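Leave the Walls Where They Are

The Etlow branch library is due for a new interior, and the plan on show in the foyer until the end of July moves nearly everything. I have worked on public building fit-outs for most of my career and I think the plan moves too much.

Start with the service desk. The drawings take out the long desk by the entrance and put two small standing pods in the middle of the floor. Pods are fashionable and they photograph well. They also leave staff with their backs to half the room and no place to put down a box of returns. At Flutholm the same change was made, and within a year there was a folding table beside each pod holding everything the old desk used to hold.

Then there is the quiet room. It would become a glass-walled meeting room, bookable in two-hour blocks. Glass lets in light but it does very little for noise unless you pay for the heavy stuff, and the budget sheet allows for the ordinary kind. The students who use that room now would be sent to benches along the north windows, next to the printers.

Shelving drops by 273 metres. The design statement calls this "opening up sightlines". I have no objection to lower shelves in the children's area, where a parent needs to see over them. In adult fiction it simply means fewer books.

What the building does need is dull. The carpet is worn through at the entry, the lighting over the non-fiction bays is poor, and there is one power outlet for every 8 seats. The cleaners' cupboard is a converted coat closet with no sink, and the new plan keeps it exactly as it is.
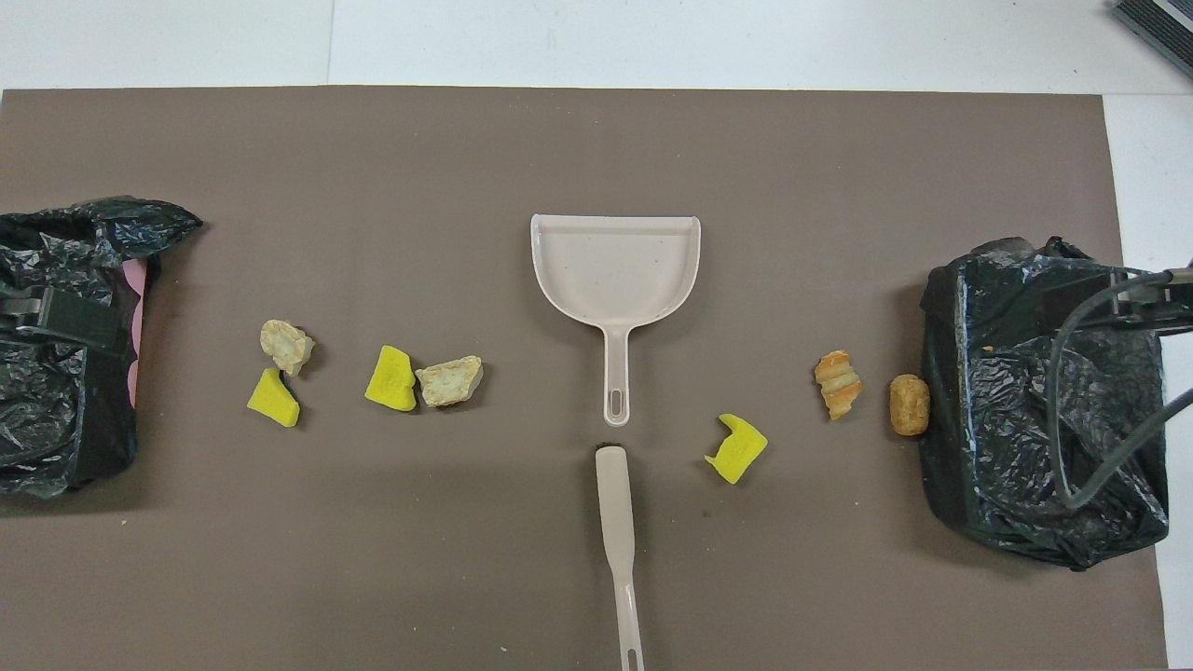 Katherine Salazar wrote to me after an earlier version of this piece went around, and she disagreed about the desk. Her view is that the old one is a barrier, that children can't see over it, and that she has watched people walk out instead of lining up at it. She may be right about the height. A lower section at one end would fix that for a fraction of the cost.

My preference would be to spend the first year's money on floor, lights and power — then live with the rooms for a winter and see what still bothers people. Comments go to the front desk, in writing, by noon on the last Monday of the display.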